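会議室の紙コップ、重ねて置くときの向きについて

1 投稿者:maksym_l
職場の休憩スペースで、ホット用の茶色い紙コップを使っています。箱から出した分は木の天板のテーブルに重ねて立てています。口を下にして伏せるべきか、上に向けるべきかで意見が割れました。皆さんのところはどうしていますか。コップは外側に波形の凹凸があるタイプで、Plissneの600個入りです。

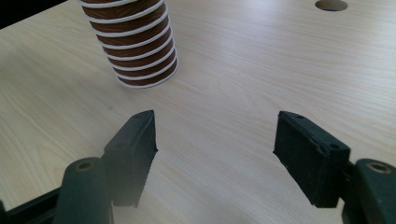

テーブルに立てた紙コップ。天板の右奥には丸い穴があります。

2 投稿者:bohdana
うちは伏せています。内側にほこりが入らないので。ただしテーブルを拭いてからでないと意味がありません。いちばん下の縁が天板に直接つきます。

3 投稿者:crescencio_b
反対です。口をつけるのは縁なので、縁を天板につけたくない。底を下にして重ね、いちばん上に一個だけ伏せてふたにしています。

4 投稿者:bohdana
>>3
それだと取るたびにふたの一個を外して、どこかに置くことになりませんか。結局その一個の縁がテーブルにつきます。

5 投稿者:crescencio_b
>>4
ふたの一個は使わないと決めて、印をつけています。6月からこの方法ですが、困ったことはありません。

6 投稿者:lumanlan
向きより高さのほうが気になります。高く積むと傾くし、引き抜くときに倒れます。うちは低めの山を二つにしました。残りは袋のまま棚です。

7 投稿者:maksym_l
>>6
倒れる件は確かにあります。あと、一個だけ取るつもりが二個くっついてくることも多いです。外したコップの写真も貼っておきます。
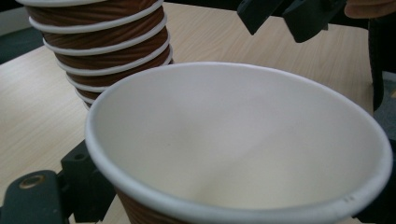 手前の一個と、後ろに重ねてある分。外側は茶色、縁と内側は白系です。

8 投稿者:inese
縁の右下に小さい黒い点が二つ並んでいませんか。

9 投稿者:maksym_l
>>8
ありますね。言われるまで気づきませんでした。汚れなのか紙の繊維なのかは写真では判断できません。

10 投稿者:crescencio_b
再生紙の製品だと繊維の色が出ることはありますが、これがそうかは分かりません。気になるなら、その一個は飲み物に使わずペン立てにでもすればいいと思います。

11 投稿者:bohdana
>>10
点があるたびに外していたらきりがないです。乾いた布で拭いて取れなければ、私なら使わずに捨てます。

12 投稿者:inese
二個くっつく件ですが、取る前に縁の下の茶色い部分を軽く持って、少しひねると離れやすいです。縁をつまんで引っ張ると縁が変形します。波形のコップは平らなものより離れやすいと思っていましたが、湿気のある部屋だと変わらないかもしれません。

13 投稿者:lumanlan
筒型のホルダーを買うのはどうですか。うちはBrultsideの卓上用で、横に寝かせて一個ずつ引き出します。買う前に口径だけは測ってください。89mmまで対応と書いてあって、大きいサイズは入りませんでした。

14 投稿者:crescencio_b
>>13
ホルダーは中の掃除が面倒で、うちでは使わなくなりました。置き場所も取ります。

15 投稿者:maksym_l
ありがとうございます。ひとまず山を低くして、下に清潔なトレーを敷くことにします。トレーがあれば伏せても天板にはつかないので、向きはそれで伏せる側に決めます。ホルダーは口径を測ってから考えます。

16 投稿者:crescencio_b
トレーも毎日洗ってくださいね。私は上向き派のままです。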